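Ticket: Returned phone boxes failing intake, packing table 2
Opened by: Gadisa Mekonnen, Killell returns room
Assigned to: Dionysis Karras
Priority: normal, was high
Status: closed

Problem as reported

Retail boxes going back to Nisik are getting bounced at their intake desk. Reason code on all of them is "incomplete packaging / lid not seated". Phones are fine, paperwork is fine. It's the boxes. They want the inner parts back in the way they came, lid all the way down, one seal. We got a batch of 10 back on Friday and every one had the lid riding up on one side. Seal tape had let go at that corner too.

Need to know if it's the boxes, the tape or us. There are 300 more on the shelf waiting and I don't want to send any till this is sorted.

Gadisa

Log

8:40 Dionysis. Looked at the bounced ones. Lid sits high on the short end, not by much. Press it down and it springs back up. So something inside is too tall or in the wrong way round. Not a tape problem to start with, the tape is just where it shows.

8:55 Swapped tape anyway to rule it out. Used a strip off the Spanos roll from table 1. Same thing, lifted before I'd got the scissors put down. Put the old roll back.

9:20 Asked Gadisa if anything changed on the line. Only thing is the new packing sheet from Plirkico, went up in July. Old sheet had the tray going in before the insert. New one has it the other way. No drawing on it, just text, and the text says "place tray with tab to rear" without saying which end of the box is rear. Great.

9:35 Gadisa here. To be fair people were guessing before the sheet too. But we didnt get bounces.

9:50 Dionysis. Cleared down the table and started from parts so I can try each order properly. Not touching the sealed ones yet.
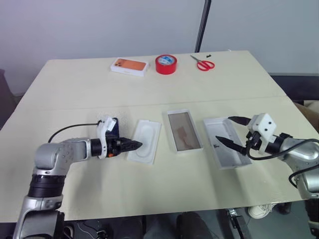 Fit depends on which way round the tray goes, that's my bet now. Tried it in the base with the tab at both ends. One way it drops in flat. Other way it catches on the side wall and one end stays proud, and that's the end where the lid lifts. You'd never spot it from on top. The white tray has only got the one small tab, on one edge, and the raised oval outline on it looks much the same whichever way you turn it, so easy to see how people get it backwards. Took the pieces apart and did it again 2 more times, same result both ways.

10:25 Next, the order. Insert first then tray: works if the tray is the right way round. Tray first then insert: also works if the tray is the right way round. So the new sheet isn't wrong about order. It's the "rear" bit that's wrong, or at least useless.

10:40 Opened four of the bounced boxes. Tray backwards in all four. Turned them, lids went down and stayed down with no tape on. Left them standing while I did the rest.

11:15 Opened the other six. Five had the tray backwards. The last one had the tray right but the paper sleeve was folded double underneath it. Flattened it, fine.

11:30 Lids on the first four still down. Resealed the whole batch, one strip each, short side. Don't wrap the tape round the corner, it creases and then it peels. Trim it square.

Gadisa, 12:05. Can we just say "tab away from you, box label facing you"? People know which side the label is. Nobody here says rear.

Dionysis, 12:10. Yes do that. Will change the wording on the sheet and tell Plirkico so the next print has it.

Gadisa, 1:30. Checked a handful off the shelf stock before we go any further. Mixed. Some right some not. So all 300 need opening, sorry everyone. We'll do them in two goes, after the afternoon pickup.

Dionysis, 1:45. OK. Tape order: we have enough for that but not for the next intake, which is 600. Please put in for more of the same, not the thin stuff.

Gadisa, 4:50. First lot done. Resealed batch went back to Nisik on the pickup. Will leave this open till they confirm.

Gadisa, next morning. Nisik accepted all of them. No lid notes. Second lot of the shelf stock getting done now.

Fix

Tray goes in with tab away from you, box label facing you
Sleeve flat under the tray, not doubled
Press lid down BEFORE taping. If it comes back up, stop and open it
One strip of tape on the short side, cut square, not round the corner

Still to do

Plirkico to reprint the packing sheet with new wording (Dionysis, sent, no reply yet)
Tape order (Gadisa)
Take down the old sheet by the door, there's still one up

Closing this. Reopen if Nisik bounces any more for the lid, but send me the box itself not just the reason code pls.

Dionysis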